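Verstraete > About us > Who we are > Example Collection

Print this page
E-mail this page

About Example Collection

Verstraete supplies training examples to companies that build learning systems for robot arms. A system of this kind is shown a task carried out many times, with the camera views and the arm positions saved together, and it learns from those. Our customers write the learning software. We do the showing.

We started in Sulleck with one bench and moved to the present building at Poston in August, when the lease on the old unit ran out. There are now 12 of us. Most of the staff came from other jobs, among them catering, sewing machine repair and warehouse work. Nobody needs a degree to operate the arms. New operators train for 4 weeks before any of their work goes to a customer.

Each bench has two arms and a plain walled enclosure, and the objects are ordinary household ones. For the table-setting tasks we use mugs, coasters, trays, racks and small packets of food or similar goods.

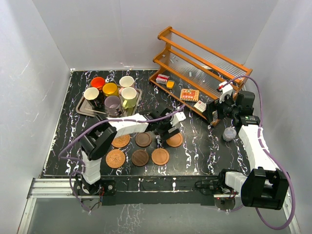 A two-arm bench with mugs on the tray, coasters at the front and the rack to the right.

Sarahí Cortés runs the benches and draws up the task sheets. A sheet gives the starting layout, the instruction in one sentence and what counts as finished. A standard order is 100 examples of one task. The layout is changed between examples, because a system that has only met one arrangement tends to fail on the next.

Mélanie Gauthier and Yuxi Yuan check the recordings. They watch every example through from each camera, including the ones at the grippers, where a coaster can fill a good part of the view and the grain of the wood shows. An example is rejected if the views are out of step or if the operator has strayed from the sheet. Slow or clumsy examples are kept if they end correctly, and are marked as such. 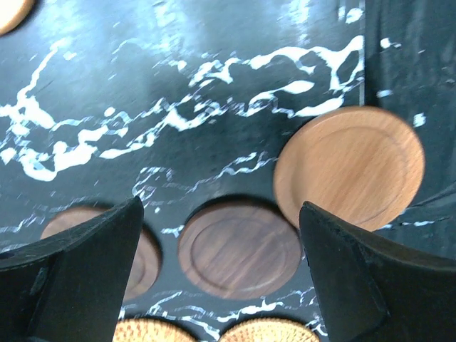

Example Collection, Bench Operations Department

Our longest-running job is Tikbridge, a set of tidying and table-laying tasks which now has 27 task sheets. Jennylyn Pangilinan looks after it and is the person to ask about object lists, file layout and delivery dates.

We don't record in private homes, and we don't sell one customer's examples to another. Visits to Poston can be arranged through Pacita Manalastas in the office. Please allow half a day, and let her know beforehand if you want to try the arms yourself.

Page last updated February 25, 2026

Print this page
E-mail this page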